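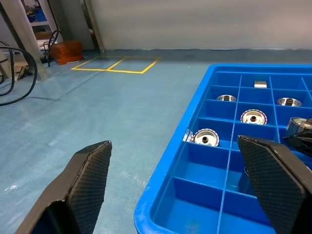
Chapter 6
Comparing Grippers Without Fooling Yourself

Every gripper works beautifully in its own brochure. The part is clean, the light is kind, and the object being lifted is usually an egg, a thing very few factories are paid to move. This chapter deals with the less photogenic business of finding out which of two grippers you should buy.

Our running case comes from Qusai Daher, who spent most of an April at Restden picking metal parts out of divided trays with two sets of fingers, the Lisico and the Smadi. After 54 picks he was sure the Lisico was better. After 124 he was sure it was the Smadi. At 400 he stopped being sure of things and began keeping a proper log, and that log is the data set you will use in Section 6.3.

Round parts with a hole in the middle are a good test because they offer several ways to be wrong. You can grip the outside and hit the divider. You can grip a ribbed rim and get a different answer from the one a smooth rim gives you. You can close on a tilted part and carry it off at an angle that the next machine will resent.

By the end of the chapter you should be able to:

write down what counts as a failed pick before you have seen one
change the fingers and leave the controller alone
decide how many picks are enough (Daher settled on 800 per finger set, and complained about it)

6.1 What Is a Pick?

The question sounds silly until two people score the same afternoon.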